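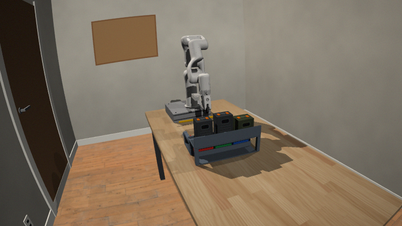 Who should headline Prasari Fest?

Posted December 19, 2018 by Henryk Krajewska

Search this forum Go

Okay, lineup season! I caught the Wititz show last night and they spent the whole second hour guessing. My pick is Bakalis. That new record has been on repeat in my car all week, and the horns on track 3 are unreal (turn it up!).

brianswai: Love Bakalis, but as a closer? They played a room of 252 people last time. Give them the sunset slot and let Grarkero finish the night.

henryk_k: Grarkero closed it 2 years running, Brian. Somebody else's turn!

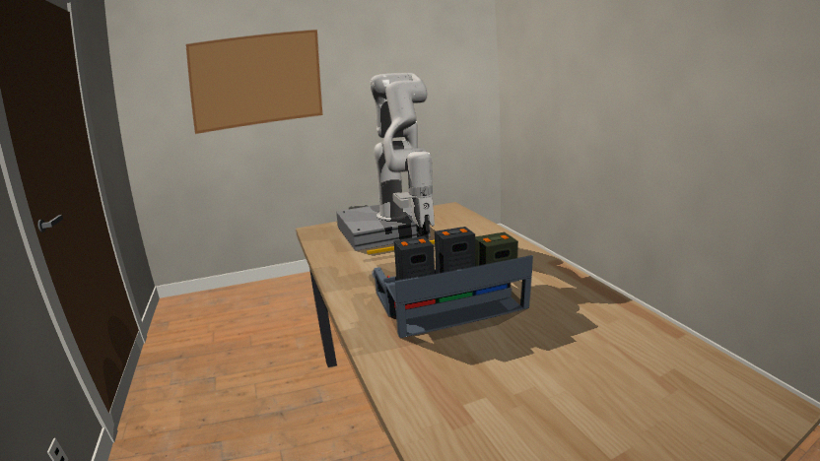
Re: Who should headline Prasari Fest?

lowendlou: With Brian on this one. Grarkero live is a whole different animal, they stretched the last song to twenty minutes and I'd have taken twenty more. Anyone got the lineup link? I just get a 404.

brianswai: Same. Wititz said the full list comes out in January.

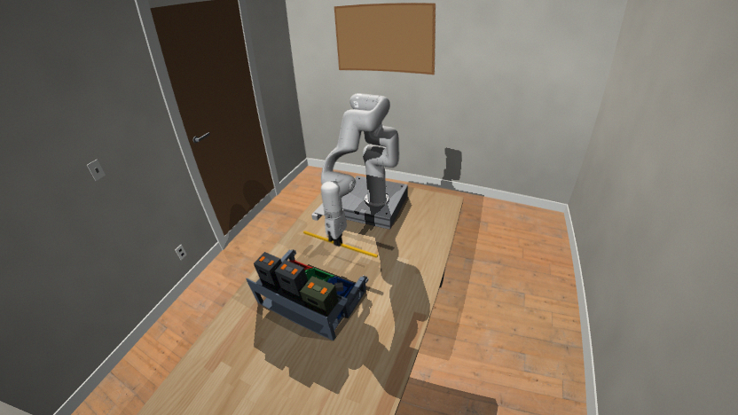

White robot arm over a yellow stick, cork board behind

Comments

tapedeck_mo: Bakalis all the way, those harmonies outdoors would be gorgeous.

lowendlou: Fine, but I want them both on the main stage.

henryk_k: Deal! I'll start a new thread when the list is up.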